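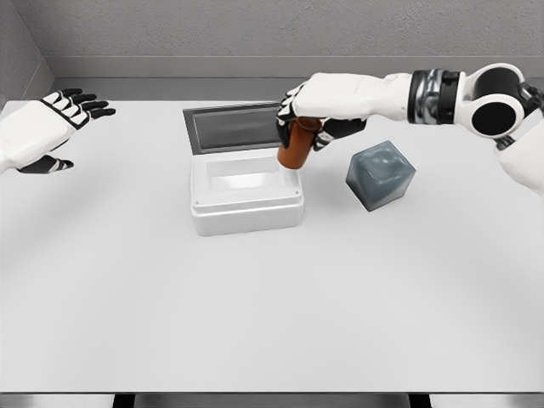
Subject: Re: [cell-upkeep] right hand drops bottle early, sim only

Oi-ling, quick one before I lose the bench.

On Plirik at 14:10, Oi-ling Yuen wrote:
> Same fault again on the box task. Right hand gets the bottle over the
> open box and lets go before the lower command is done. Left hand is
> parked palm up and doesn't seem to matter. I've put finger friction
> up twice, no change. Is it the hand model or the sequencer? Moltley
> want to know before they touch the real cell.

Sequencer, I think. Put friction back where it was please, you'll only hide things.

Had the same on the Brennan setup in May. Release timer was 3,000 ms and starts on grip confirmed, not on arrival. Slow the arm down and it runs out in mid air. Set it to 4,000 and it went away, but thats a bodge. Proper fix is line 921 of the hand config, change release trigger from timer to wrist height. Then reload BOTH hands or the left keeps the old file and you get a mismatch warning.

Also:
- re-zero the right thumb after reload. Mine came back 2 degrees out
- lid hinge stays locked open for now, unlock later
- leave the cube in, Wosteck's checks look for it and fail if it's missing

Not tried any of this with the lid free. Might clip the fingers on the way out, don't know.

Moltley shoud hold off on the real one till you've had a clean overnight run. Send me the log either way, I'm back on after four.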